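Section 6. Sorting packaging before it goes in the unit

The Culberg makes a great many promises on its box. This section keeps to what the machine will do in an ordinary kitchen, and it was written by someone who has had the lid off more often than he would like. Read it before the first load. The leaflet taped inside the door says "no sorting needed". Ignore the leaflet.

6.1 What the unit will take

The Culberg crushes empty drinks cartons, plastic drinks bottles and thin plastic cups. The sales page also lists "all household packaging", which we would treat with caution. Crisp packets and snack wrappers spring back after crushing and wind themselves round the lower roller. Glass must never go in, whatever the picture on the lid suggests.

6.2 Preparing a load

1. Switch the unit off at the wall. The standby button does not cut the power to the roller.
2. Put a basket or tub next to the unit and tip the day's packaging into it. A basket with holes is better than a solid one, as dregs can drain on to newspaper.
3. Take out anything on the "no" list in 6.1, along with cutlery, toys and food. Look under the larger items.
4. Empty each carton and bottle into the sink and rinse it once with cold water. The makers say rinsing is optional. Try a week in April without it and see what you think of the smell.
5. Take the caps off bottles. A capped bottle holds air and can push the lid up against the catch.
6. Flatten cartons by hand if you can. The "auto-flatten" setting does work, but it takes 40 seconds a carton and makes a noise the neighbours will ask about.
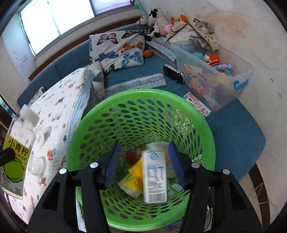 Fig. 6a. Carton held over the basket, with mixed items for sorting.

6.3 Running the load

1. Lay cartons in the tray on their long side. Do not fill past the moulded line. Earlier copies of this guide said the line was only advisory, and that was wrong.
2. Close the lid until the catch clicks. If you have to lean on it, take something out.
3. Switch on at the wall, then press and hold Start until the light turns green.
4. Wait for the roller to stop fully before you lift the lid. The light goes out slightly too early on units sold under the Dolan name.

CAUTION: Never reach into the tray with the power on. The lid switch is meant to stop the roller, but it should not be the only thing you rely on.

6.4 If the unit stops mid-load

Code 124 means the tray is too full. Remove half the load and start again.

Code 629 is described in the maker's booklet as "user error". In our experience it mostly means a wet sensor. Switch off at the wall, wipe the small window behind the tray with a dry cloth and leave the lid open overnight. If the code comes back, ring the Clevport service desk and ask for a new sensor. They will offer you the Gundow cleaning kit first. It is a cloth and a bottle of something that smells of vinegar, and we have not seen it clear the fault.

Note: the "eco score" on the display goes up each time the lid is shut, with or without a load. Do not read anything into it.

Check with your council before putting crushed cartons in the kerbside box. Many want them whole, in which case use the unit for bottles only.

Section revised by Donal Keogh, April. Replaces the loose sheet supplied with early units.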